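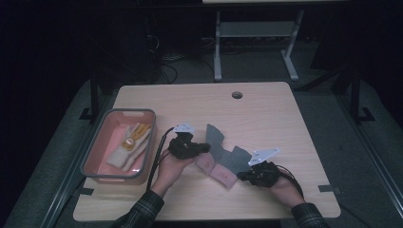 Is the Mitora Udunar stable enough for daily laundry and ironing?

On a level floor it is stable enough for both, provided the leg bolts are retightened after the first week. On uneven tile the single adjustable foot does not have enough travel, and a packing piece will be needed.

Mitora Udunar utility table, long-term review

The Udunar is sold as a general work table for utility rooms and small kitchens. It comes flat in one carton, with the wooden top, two leg assemblies, a stretcher and a bag of fixings. Mine was bought at full price from Ostrowski and has had nine months of use, mostly sorting and folding clothes, with some ironing on a blanket and occasional paperwork.

Assembly

Each leg assembly attaches with M6 bolts into threaded inserts in the underside. The inserts were square to the surface and none of them spun under load. The supplied hex key is too short to reach past the stretcher, so use your own. The instructions show the stretcher going on last. It is much easier to fit it loosely first, stand the table up, and then tighten everything with the weight on the legs.

The two leg assemblies are not identical. Mine weighed 3,467 g and 3,389 g on a kitchen scale, the heavier one carrying the adjustable foot. The drawing does not distinguish between them. Decide which end of the room is lower before you start.

The top

Corners are rounded, and the long edges have been eased enough that fabric does not catch on them. This matters more than it sounds. My previous table, a Renditz, had a sharp lower edge that pulled threads out of anything knitted.

The finish is a thin matt lacquer. It resists water for as long as it takes to fetch a cloth. It does not resist steam well: ironing through a single folded towel left a dull patch, which faded over a fortnight but did not go completely. Two layers of blanket cured the problem. Tea left overnight produced a ring that came out with a damp cloth and a little washing-up liquid.

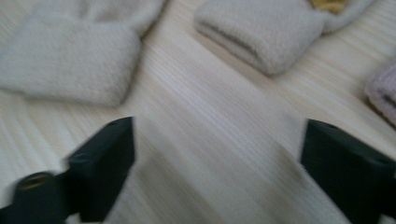

Grain of the top, pale with fine parallel lines.

The pale colour shows ink and dark dye readily. New denim should be kept off it while damp. Dust and lint, on the other hand, are hard to see, so wipe it before putting anything white down.

Flatness was checked with a steel straight edge along both diagonals. On delivery there was no gap I could measure. By November, with the heating on, a sheet of printer paper would slide under the middle of the rule across the width. It has not got worse and has no effect in use.

Rigidity

Sideways movement is slight and is all in the bolted joints. End-to-end movement is greater, and noticeable when pressing hard with an iron. Quarter of a turn on each bolt after the first week removed most of it, and I have had to repeat that once. Spring washers are not supplied. I would fit them.

The adjustable foot has 15 mm of travel. It is a plain plastic pad on a threaded stud with no lock nut, and it winds itself in if the table is dragged. Lift the table to move it.

Height

The working height suits someone of average build standing up. It is slightly too high for writing at from an ordinary dining chair, and the stretcher is exactly where the feet want to go. There is no taller or shorter leg option in the current range.

Against the Renditz

The Renditz is stiffer end to end and has four adjustable feet. It is also heavier, harder to get through a doorway, and its edges are poor. For ironing alone I would choose the Renditz. For folding and general use the Udunar is the better surface.

Rating: 4 out of 5. One mark off for the foot and the missing washers.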